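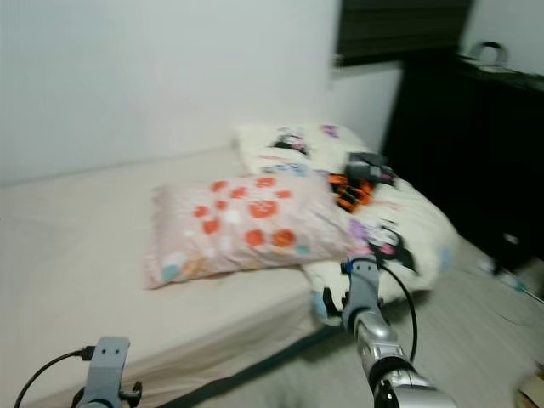 Garnitz Court Residents' Association
Minutes of the September general meeting

Print this page | E-mail this page

The chair called the meeting to order at 7:04 p.m. in the ground floor lounge. There were 31 households present or represented by proxy, so a quorum was met. The August minutes were approved with one correction: the bike rack goes by the north gate, not the mail room.
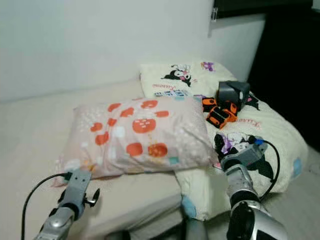 Recorded by the Secretary, Garnitz Court Residents' Association

1. Water shutoffs

The contractor, Nullik Plumbing, has replaced the main valve in Building A. Building B is next. Residents on the upper floors asked for more notice than they got last time, when the posting went up the night before. The board will ask Nullik for two full days' notice and will put a copy on every landing as well as in the lobby.

A resident in Building B reported brown water in the kitchen tap. The board will pass this on. Others with the same problem should write down the time it happens and send it to the office.

2. Parking on Marinho Street

The city has answered our letter. It will repaint the curb but will not add a loading zone. Several members felt the letter should have asked for a time limit on the existing spaces. Motion to write again and ask for a 15-minute limit near the front entrance. Seconded. Carried, with four opposed.

The gate remote for the rear lot is still working only from close up. A new receiver has been ordered. 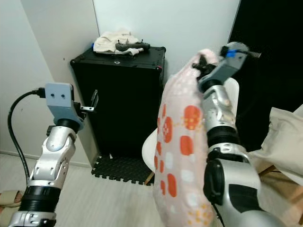
Two robotic arms, silver and white.

3. Laundry room hours

A request was made to open the laundry room at 6 a.m. Residents living directly above it objected to the noise from the dryers. After some discussion it was agreed to try 6:30 a.m. for one month, washers only, and take it up again in October. The lint trap on the second dryer needs a new screen.

4. Trees along the Patura side

The two maples nearest the fence have dead limbs over the walkway. One bid has come in and the board wants a second before spending from the grounds fund. The walkway stays open for now. A member asked whether the roots are lifting the paving. The board will have this looked at on the same visit.

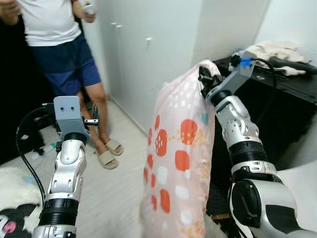 Other business

The office key box has a new code. Members may get it in person at the office.

Recycling carts are being left out after pickup. Please bring them in the same day.

The meeting adjourned at 8:31 p.m. The October meeting will be in the same room.

Recent items
Garnitz Court: August minutes
Notice of valve work, Building B
Letter to the city on Marinho Street parking
Grounds fund summary
How to file a proxy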